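Tableware exchange opens in Stulia with 543 items

The tableware exchange of the Stulia neighborhood opened its doors on Monday, August 4, 2025, in the ground floor rooms of the Grudberg building. Residents can bring bowls, cups, placemats and cutlery that they do not use any more, and take home other pieces without payment. In the first day 87 households have registered, and the shelves received 543 items.

The idea came from Eldana Demissie, who moved to Stulia two years ago with one suitcase and had to buy every plate new. "In the same month my neighbor was throwing away a full set," she said. "I thought there must be a simple way to connect these two situations." She collected the first pieces during July, going from door to door on Tufa Street.

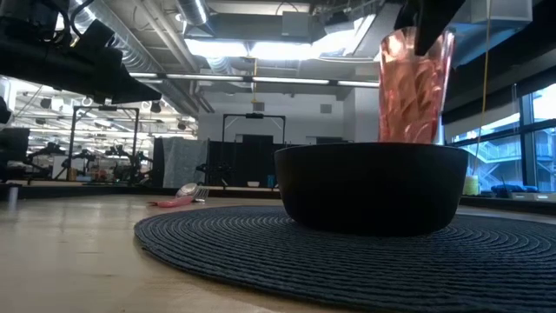 The exchange accepts single pieces as well as sets. According to Nima Jafarzadeh, who is responsible for the sorting, many people believe that a table must match, and for this reason they keep good things in a closet for years. He prefers to put together a place setting from different homes: a dark bowl, a woven mat, a colored tumbler, and forks and spoons from another family. Such settings are laid out on the tables near the entrance, and visitors may take one complete or choose only the part they need.

Items should be clean and without cracks. Glasses with a chipped rim are not accepted, and knives must be wrapped in paper. Electric appliances can be brought to the repair shop in Stavine, which is open on the same days.

Each household may take up to 34 pieces in one year. For larger events, such as weddings and school dinners, it is possible to borrow tableware for as many as 200 guests, with a request made two weeks before the date. Borrowed pieces have to be returned washed.

The exchange is open Mondays and Thursdays from 4 p.m. to 7 p.m. Registration is done at the entrance and requires a proof of address in Stulia.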